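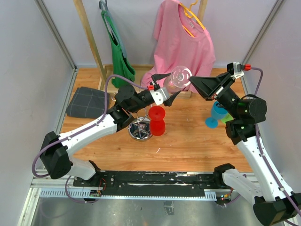
Local Government, Unit 4: How a town council says no to its mayor

Handout for the second session, 20 August 2019
Notes by Nele Wiegand

Hi everyone. I promised to write up what I said about vetoes and overrides last time, because I went much too fast and half of you were still copying the first chart when I wiped it off. So read this before we meet, and bring a pencil!

1. Where we left off

We had our made-to-measure town, Skosville, with an elected mayor and a council. The council passes ordinances. The mayor signs them, sends them back, or lets them sit. Most of what a council does is dull (parking, drains, the hours of the public pool) and sails through. The fun starts when the two sides want different things.

2. Three readings, and why they feel so slow

In Skosville an ordinance gets read three times. First reading is really only the title and a number. Second reading is where people argue, and where amendments go in. Third reading is the final vote on the finished text. A lot of you wrote in your homework that the council "passed" the Pfeiffer Street ordinance at second reading. It didn't! It moved the thing along, and a bill that has been moved along can still die. Please watch that word in your papers.

3. The veto

The mayor has a set time to act once the text lands on the desk. If she vetoes, she has to say why in writing. I love veto letters, by the way - they're often the clearest thing anyone writes in the whole fight. The one in your reader is two pages and you can get through it on the bus.

Then it goes back to the council, and the council can override. That takes a bigger majority than passing it did. How much bigger depends on the charter, so always look it up. Don't guess from the town next door. Plurkau and Skosville share a river and a bus line in our case study, and their override rules are different.

4. Members elected or members present?

This is the bit that trips everybody, me included when I was a student. "Two thirds of the members" can mean two thirds of all the seats, or two thirds of whoever showed up. On a night when half the room is out with the flu, that's a huge difference. Underline it when you find it in the charter text. If the charter doesn't say, write that down too, and tell me what you think a judge would do with it.

5. The Mosano case

Friederike Tiedemann is joining us for this one (she clerked for a city council for years and has better stories than I do). The Mosano plan was a redevelopment deal with 197 apartments, 40 of them at reduced rent. The council said yes, the mayor said no, and the override fell short by 2 votes. Read the minutes first and the newspaper piece second. I mean it about the order, the headline will spoil your thinking.

6. For next time

Read pages 1 to 100 in the reader. Skim the tables.
Write one page on whether the Mosano vote would have gone the other way under the Plurkau rules.
Pick a side for the mock council. If you don't pick, I'll pick for you.

Term papers are due in December, and I'd like a topic from each of you well before then. Come by my office if you're stuck, the door is usually open.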